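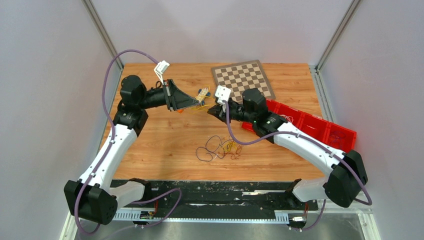 Two arms at a shared worktable, with loose wires, a chessboard and red plastic bins within the working area.

Household and Workshop Tips: Which Chores Can Be Handed to a Machine?

Semwal Home and Workshop Advisory receives a steady number of inquiries from members who wish to know whether a robot can yet take over routine work in the kitchen, the laundry room or the small repair shop. The guidance on this page was prepared by Rajkumari Khurana and Sushil Maurya of the advisory desk and was last revised in July. It applies to private homes, shared workshops and small shop floors.

The general position

Machines made for a single task are dependable and may be used with confidence. Dishwashers, floor vacuums, bread machines and timed irrigation all fall into this group. General-purpose arms, which are expected to pick up whatever is placed before them, remain at an earlier stage. They do best with rigid objects of a known shape, placed in a known position. They have greater difficulty with anything that bends, tangles, slips or folds, and a household is full of such things.

Members are therefore advised to judge a chore by the material being handled. A difficult-sounding job with stiff parts may be well within reach of a machine, while an easy-sounding job such as coiling an extension cord may not be.

Wires, cords and string

Loose wire is among the hardest materials for a gripper. Each length moves when its neighbor is pulled, and the end that is wanted is often underneath. Until this improves, wires should be sorted by hand. The following practice is recommended for any bench:

Separate wires by color before separating them by length.
Work from the free ends toward the middle of the tangle. Do not pull on a loop.
Coil each length around the open hand and secure it with a reusable tie at 2 points.
Store one coil to a bin where space allows. Coils stored together will tangle again.
Discard any wire with cracked covering or a sharp kink.

A machine may reasonably be asked to carry a coil that has already been tied, or to place it in an open bin. Ties should be snug enough that no loose end hangs below the coil.

Small parts held in two places

Many repairs require one hand to hold and the other to work. Two arms can share a job in this way, but both must reach the same point without meeting each other, and small parts with attached wires leave little room for error. Driss Gaber, who maintains the repair benches at the Truramar workshop, advises members to try the motion with their own hands first, using only the thumb and one finger of each. If the part cannot be held steadily that way, a fixture is needed. A small vise or a block with a cut slot is usually enough, and it will improve the work whether a person or a machine carries it out.

Board games, tiles and other flat items

Putting away game pieces is often suggested as a first chore for a home robot. Upright pieces with space around them are suitable. Flat counters, cards and folded boards are less so, as there is no edge to take hold of. A thin felt mat beneath flat items gives the fingers, of either kind, somewhere to go. Boards should be kept away from the part of the bench where wiring is done, as stray clippings will mark a finished surface.

Bins and shelves

Open bins of one size, set in a straight row, are easier for everyone to use. Lids should be removed during working hours. Bins should not be filled above the rim, and the heaviest contents belong nearest the bench edge. Labels are best placed on the front face, in large print.

Laundry, dishes and food

Folding of towels has been shown in many demonstrations, but the speed is seldom suitable for a family load. Members with a full basket will finish sooner by hand. Loading of dishes is possible where plates are uniform; mixed cookware and thin glasses should be loaded by a person. Peeling, boning and any work with an open flame should not be given to a general-purpose machine in the home.

Safety at the bench

Any moving arm should have a clear boundary which children and pets cannot cross. The power switch should be within reach from outside that boundary. Allow 60 seconds after shutting off the power before reaching in. Cables that travel with an arm need enough slack for its full reach and should be checked for wear at each bend. Long hair should be tied back and loose sleeves fastened.

Before making a purchase

Ask the seller to demonstrate the chore with items brought from home. Ask for it to be repeated with the items moved, turned over and partly covered. Guðlaug Kirkegaard of the equipment lending office recommends a trial of at least 2 weeks for any machine intended for daily use, with a written note kept of each occasion on which a person had to step in.

Inquiries regarding this page may be left at the advisory desk, marked for the attention of Shakuntala Vashisht. The companion sheets on cord storage and bench lighting are available at the same desk.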